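Ticket 347: Wall box rattles when the door closes, plus a question about the padded piece

Opened by: Nanami Ebihara
Assigned to: Kwabena Ansah, Jondari customer care
Status: Resolved

Nanami, 9:11 a.m.

Good morning, and thank you for picking up the phone so kindly yesterday. You asked me to put everything in writing, so I'll try, and please forgive me if it runs long. We ordered the black Flotell wall box in May, the open-front one, along with the black padded piece from the same line. My colleague Romain Fleury put the box up on the wall for us, and he is a careful person, so I don't think he skipped a step. Ever since then it has given a little rattle whenever somebody shuts the hallway door. With nothing in it, it's quiet as a mouse. Put even a couple of paperbacks in there and off it goes.

The padded piece is lovely, and I only mention it because I'd like to know how to clean it. It picks up every bit of lint in the building, and I'm afraid of leaving a shiny patch on the cover.

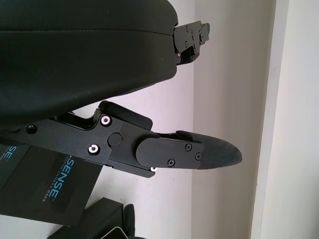 Anyway, back to the rattle. I have tried a folded piece of felt behind the bottom edge of the box, which helped for an afternoon. I have also tried pushing everything to the back, and that made it louder, if you can believe it.

Kwabena, 10:40 a.m.

Hello Nanami, no apology needed, long is good! You've saved me a dozen questions. A rattle that only shows up with weight inside usually comes from the hanging rail and not from the box itself. Could you ask Romain whether he used the screws from our bag or his own? The Flotell rail wants a flat head, and a rounded one holds the box a hair away from the wall — you'd hardly notice by looking, but you'd hear it.

For the padding, please stay away from anything with alcohol in it. A barely damp cloth and a drop of dish soap, then a dry towel straight after. A rubber glove run over the surface is wonderful for lint. Try it on the underside first.

Nanami, 1:15 p.m.

Romain says he used his own, because two of the ones in the bag had chewed-up slots. He feels terrible about it and I've told him not to. He also wants you to know the wall is plaster over brick and that he used proper plugs. Is it all right to leave the box where it is in the meantime? It's a busy stretch of wall, and I would rather not find another home for everything if I can help it.
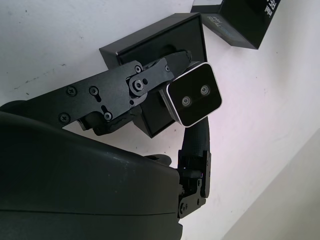

I should add that the box doesn't wobble when I press on the corners. I did that with both hands and a fair amount of nerve.

Kwabena, 2:05 p.m.

Plaster over brick with good plugs is fine, so please tell Romain he's off the hook. You can leave the box up, just keep it empty until the screws are swapped. I've asked Solène Renaud in our parts room to send a fresh bag, at no charge. When they arrive, lift the box off the rail, change one screw at a time so the rail doesn't shift, and stop turning as soon as the head is flush. Plaster is not very forgiving if you keep going.

Nanami, 4:30 p.m. (added after parts arrived)

The screws came and Romain had them in before lunch. I have slammed that door more than 11 times and there isn't a sound. The paperbacks are back in. The glove trick worked beautifully too — please thank Solène for us.

Kwabena, 4:52 p.m.

So glad to hear it. I'll close this one, but reply any time and it will open again.

Related tickets
Flotell rail: which screws for which wall
Lint on dark padded covers
Replacement hardware bags, how to request
Lerer corner shelf leaning forward

Last updated in June by Kwabena Ansah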